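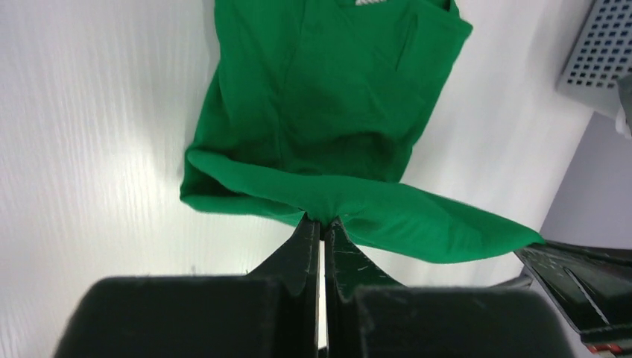 Birsen Kırmızıgül wrote to me after the first version of this talk went around, and her reply was short: you keep calling it a grip failure, and the gripper did what it was told. She wanted to know why the second arm kept pulling when the first one had already lost the cloth. I've rebuilt the talk around her question, so if you heard the earlier one, the middle part is new.

Slide 1. Title. Say my name, say the team. Don't read the abstract out.

Slide 2. What the cell does. Two arms, one table, one T-shirt at a time. Each arm has a two-finger gripper with a camera at the wrist. The shirt comes out of a basket in a heap. The arms find an edge, spread it, fold it and put it aside. The folding planner is called Skirora. The arm controller is Avcı, which we wrote ourselves and which is where the fault was. Keep this to a minute.

Slide 3. The event. It was a Monday, a little after four in the afternoon. Defne Öztürkmen was at the operator station and Abdelghani Alaoui was standing at the end of the table, outside the marked line. The left arm had the hem. The right arm took hold further along and started the stretch. The left gripper slipped and closed on nothing. The right arm went on with its move at full stretch speed, past the point where it should have stopped, and hit the corner of the table. Defne pressed the stop. Nobody was hurt. One fingertip was bent and the wrist camera bracket cracked.

Pause here. People usually ask about the marked line at this point. Tell them it gets its own slide.

Slide 4. What the log showed. The left gripper reported "holding" for the whole move. It decides this from motor current. When the fingers close on cloth the current rises and stays up. When they close on each other the current also rises and stays up. With a thick hem the two cases are easy to tell apart by finger position. With one layer of thin cotton they are nearly the same, and our threshold sat in the wrong place.

Slide 5. How often. We went back through 199 recorded stretches. The left gripper had lost the cloth and still said "holding" in 6 of them. In the others from that group the right arm happened to finish its move before it reached anything solid, so the cell carried on and we put it down as a bad fold. Say this plainly. We had the evidence in our own records and filed it under quality.
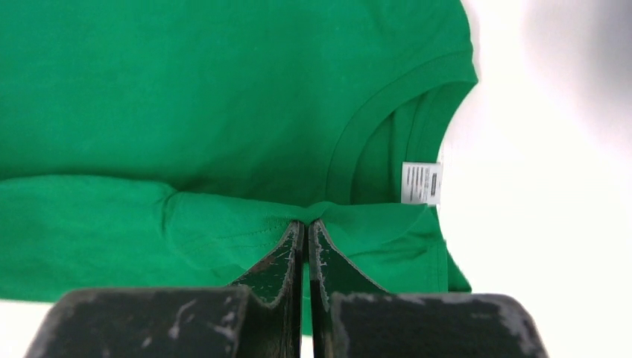

Slide 6. Why the right arm didn't stop. This is Birsen's point. Avcı has a force limit on each arm. During a stretch the limit is raised, so that normal tension in the fabric doesn't trip it. The raised limit is supposed to end when the tension drops. The drop was read from the left gripper's holding signal, so with that signal stuck, the raised limit stayed on. One bad reading took out two checks. If time is short, skip slide 5 and keep this one.

Slide 7. What we changed.
Holding now needs current and finger position to agree.
Tension is measured at the wrist of the arm that is pulling.
The stretch has a hard distance limit, set from the shirt size.
If any of these disagree, both arms stop and stay stopped until someone resets them by hand.

The last one costs us time. We get roughly two extra stops in a shift, most of them harmless. Tamunoemi Adeyemi asked for an automatic restart and I said no. She may bring it up in questions, and that's fine.

Slide 8. The marked line. Abdelghani was in the right place. The line itself was too close. We had drawn it from the planned reach, and the arm went beyond the planned reach. It's now drawn from the full mechanical reach, and there is a gate with a switch on it. Show the floor plan. Point out the old line in gray.

Slide 9. Still open. Worn fingertips grip differently from new ones and we don't have a number for when to replace them. Hacer Kozan is running the pull tests on that. We also haven't tried the new holding check on wet cloth or on anything with buttons. Don't promise dates.

Questions. Have the log plot from slide 4 ready in the backup slides. If someone asks for the raw recordings, take their email address and pass it to Hacer.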